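Grey Bins, Benches and Wear: A Gallery
Compiled by Ross Strachan

Home > Workshop storage > Galleries

This gallery records surface wear on rigid rectangular bins used for parts handling and general bench work. It was put together in August as a companion to the Jestgate storage notes, which cover shelf loads and labelling and say very little about how bins age. The captions are brief. Terms follow the Jestgate notes: "floor" is the inside base, "far wall" is the wall furthest from the viewer, and "near wall" is the closest.

Wear is graded 0 to 3. Grade 0 is as delivered. Grade 1 is light marking with no change in surface feel. Grade 2 is scratching that catches a fingernail. Grade 3 is distortion, cracking or a lifted edge, and the bin is withdrawn. Grades are assigned by hand at the bench and are not attempted from photographs.

Set A – New stock

A1. Drurketti straight-wall bin, grey, as unpacked. Mould release is still on the inner faces and should be washed off before adhesive labels are applied.

A2. The same bin from the end. The Drurketti range holds an 80 mm internal depth across all footprints, so dividers can be swapped between sizes without trimming.

A3. Clondance sloped-wall bin. The taper allows nesting when empty and costs a little floor area. Parts tend to migrate to the centre, which suits fasteners and is a nuisance with anything that tangles.

Set B – Benches

B1. Timber top, oiled. Kinder to the underside of a bin than steel, but grit gets pressed into the surface and then scores whatever is slid over it. Brush down before the bin goes back.

B2. Timber top with Ortuño rubber matting. The bin no longer slides. The matting is 3 mm thick and has to be allowed for if bin height matters, for example under a low shelf.

B3. Steel top. Loud, easily cleaned, hard on bin corners. We stopped using it for anything handled more than a few times a shift.

Set C – Walls and rims

C1. Rim wear on a Clondance bin from repeated stacking. The polish is even on all four sides, indicating that the stack was sitting square.

C2. Rim wear on one side only. The usual cause is a bin drawn out of a rack at an angle. Check the rack runners before blaming the bin.

C3. Label residue after removal with citrus solvent. Test the solvent on the underside first – some greys lighten permanently.

Set D – Floors

D1. Floor of a fastener bin, Grade 1. Fine marks in every direction, typical of small parts being stirred by hand.

D2. Floor of a bin used for castings, Grade 2. The marks are fewer and deeper and run mostly lengthwise.

D3. Tall-sided grey bin on a light wooden tabletop. The lower part of the floor has a metallic look and is scuffed, smeared and streaked, with a round dark spot towards the right. Small dark scuff on the far wall. 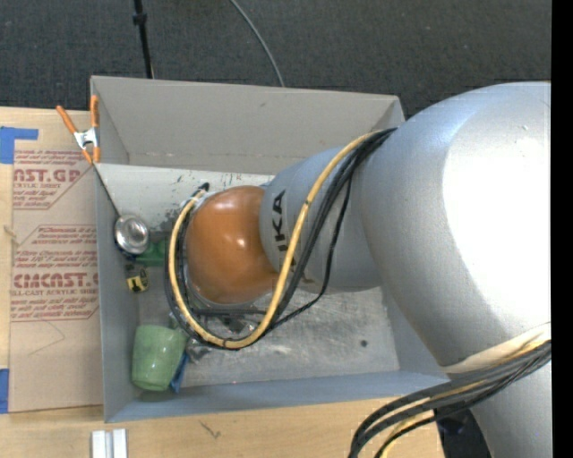
Can a scratched bin floor be polished back to its original finish?

Light marks can be reduced with a fine abrasive pad and water, but deep scratches should be left alone. Sanding them out thins the floor locally and leaves a patch that holds dirt more readily than the scratch did. Where clean parts matter, fit a loose liner and replace it when it reaches Grade 2.

D4. Loose liner cut to suit a Drurketti bin. Leave clearance on all sides and round the corners, otherwise it bows upward and small parts work their way underneath.

Set E – Withdrawn

E1. Cracked corner, Grade 3. The crack started at the rim and followed the mould line down.

E2. Bowed base, Grade 3. The bin rocks on a flat bench. It had been stored under load beside a heater.

Of the 87 bins graded for this gallery, 22 were at Grade 2 or above. Most of those had been used for castings or offcuts, and the remainder had come off the steel bench.

Corrections to captions can be sent to the workshop storage desk. Please quote the set letter and number, and include the bin maker if it is legible on the base.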